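Monday nights are suturing nights now, and I've been meaning to write about it since the semester started. I signed up for the medical robotics project course at Kevcombe thinking I'd spend it on kinematics and maybe a nice simulation. Instead I've spent it thinking about thread. I dream about thread! I've started looking at the hems of my own pants.

Our team is called Tamar and there are five of us. The assignment sounds short when you read it off the course page: get a pair of teleoperated instruments to close an incision, first with a person driving, then with the software taking over as many of the steps as you dare.

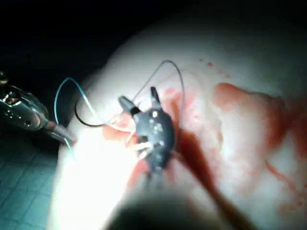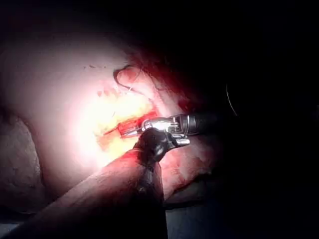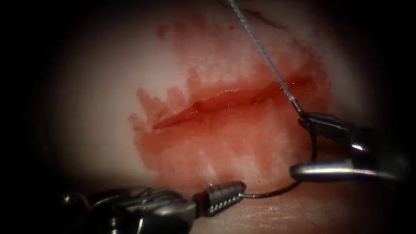

Ľubomír Doležal thinks we have the whole semester backward, and told me so at length on the walk to the parking lot: we should have started with knots, he said, and only gone near a needle once the knots were boring. I argued with him all the way to the car. I've been losing that argument in my head ever since.

So let me try to lay out where we are, partly for the people who asked me at Thanksgiving what I do all day (hi, Aunt Carol, I promise it gets less technical).

**The needle**

A suture needle is curved, and everything good and bad about the project comes out of that curve. You don't push it. You rotate your wrist so the tip travels along the arc of the needle itself, in through one side, under, and out the other. If you push straight, the needle drags sideways and the hole ends up bigger than it should be. A person with decent hands gets the feel for this in an afternoon. I am not a person with decent hands, and it took me three Mondays.

For the software the geometry is almost friendly. You know the radius, you know where the jaws are holding it, you pick an entry point and an exit point and the path falls right out. I wrote the first version of that planner myself and it's 105 lines including the comments, and I was so proud of it that I printed it out. It's on the fridge.

Then we ran it on the real setup and found out what the planner believes that isn't so. It believes the needle sits in the jaws exactly the way it did when you grabbed it. Needles roll. The jaws close and the needle rocks a few degrees, and you don't see it from most angles, and then your lovely arc is tilted and the tip comes out somewhere you didn't ask for. We've now got a check between the grasp and the drive where the system looks at the needle again and re-estimates the angle before it's allowed to move. It's slow. I love it anyway. When the estimate snaps onto the needle on the monitor and the little overlay lines up, the whole team makes a noise.

**The handoff**

This is my part, so skip ahead if you came for the knots.

After the tip comes through, somebody has to take it. One instrument lets go, the other one has already got hold, and for a moment in between both are on the needle and neither one is in charge. When a human drives, you barely notice that moment. Your two hands know about each other. Our two arms do not know about each other unless we tell them, and my first try at telling them was a timer. Close the second jaw, wait, open the first jaw. What could go wrong?

The timer works fine if the second jaw has a good grip. If it has a poor one, the timer opens the first jaw right on schedule and you get to go look for a needle. So now I watch the load on the second jaw and only release when it reads like something is in there. That number was a pain to pick. Set it too low and the air counts as a needle, too high and the arms just stand there holding on to each other like two people who can't decide who's leaving the party first.

The other thing I had wrong was *where* to grab. I'd been aiming for the tip, because that's the part that comes out of the tissue first and it's easy to find. Bad idea, apparently! You want to stay off the tip so you don't dull it. I got a very patient explanation of this with a pencil drawing, and I'm now aiming a bit farther back along the curve, which means the needle has to come out farther before I can take it, which means the drive has to go longer, which means I had to go apologize to my own planner on the fridge and make it 105 lines plus some.

**The thread**

Okay. Thread.

I had no idea. In simulation the thread was a polite chain of little segments that fell where gravity said. Real thread has opinions left over from the packet. It loops up, it lies across whatever you're trying to look at, and it wraps around the shaft of an instrument when you aren't paying attention to that instrument. It gets under things. It also looks different depending on the light, and under our lamps the bright spots on wet surfaces are exactly the sort of thin shiny line that a thread detector wants to find.

Our detector is a segmentation network that half the team has been feeding since the second week. The training set is up to 3,270 labeled frames, and a good share of those were labeled by me with a podcast on. I'd recommend everyone in a class like this do a few hundred by hand. You learn so much about what the camera can't see. There were frames where I could not have told you which of two crossing strands was on top, and if I can't say, then I'm not going to be mad at the network for shrugging.

What helped most this month was embarrassingly simple. We stopped starting with so much thread. We'd been cutting long pieces because we were tired of reloading, and all that extra length had to go somewhere, and where it went was into the view. Now we cut it short and reload more. Tangles are way down. I wish I could say we found that by analysis, but we ran low on one spool and got stingy.

**The knots**

And so to the argument with Ľubomír. His case is that a knot is the only step where the thread has to do what you want, and every other step is you getting away with ignoring it. If you learned to handle thread first, the detector and the handoff and all the rest would have been built by people who already respected it. I think that's a pretty good case!

My case is that a knot on its own is a terrible place to begin when you haven't got the arms cooperating. Wrapping the thread around one jaw while the other holds the long end is all coordination. We tried one in our second week with a human driving, just for fun, and it took so long that the room lights went off on us.

We're on knots now, in any case. Driving by hand, I can throw a square knot through the console and have it lie flat maybe half the time. The software can do the first wrap. It's a nice wrap, too, very round and calm, much better looking than mine. It cannot reliably reach through and pick up the short end. The short end is tiny and it points wherever it likes, and our fallback so far is to have the software stop and ask a person to do that one grasp before it continues. I expected the course staff to mark us down for it and they were into it. A system that knows when to stop and ask was written on our feedback sheet with two underlines.

**Demo stuff**

The end-of-term demo is in Nustville this time, at the Bednárik building, and we get 60 minutes on the table including setup. Setup is the scary word there. On a good night it's us, the arms, the camera calibration and a lot of muttering, and it eats over half of that. So the current plan is:

- calibrate once, save it, and only verify on site
- one throw with a human driving, so people see what the task is
- one throw with the software on drive and handoff
- a knot, shared between software and whoever's hands are steadiest that day
- no changes to the code after lunch (this is aimed at me)

I've been lobbying for a second automated throw. A running stitch, two passes, no reload! Everyone else says we should get one to go cleanly three Mondays in a row first, and they're probably right, and I'm going to keep lobbying.

If you're a student wondering whether to take a course like this: you don't need to know any medicine going in. I didn't. You do need to be okay with looking at blood and wounds for a whole evening, because the view on the monitor is very big and very close up, and one of our five spent the first session mostly facing the door. Same teammate is now the best driver we have, by a mile. You also need to like doing a small thing again and again with slightly different settings. I had no clue that I did.

Stuff I still want to figure out before the demo: how to tell a slack thread from a tight one by sight alone, whether the re-estimate step can run while the arm is moving instead of making everyone wait, and what to do when the two instruments get so close that one hides the other from the camera. On that last one I've got an idea involving backing one jaw out a little and tilting it, and I've booked the console for the hour before everyone else shows up so I can try it without an audience.

Ľubomír, if you're reading this, bring the short spool and I'll do ten knots in front of you.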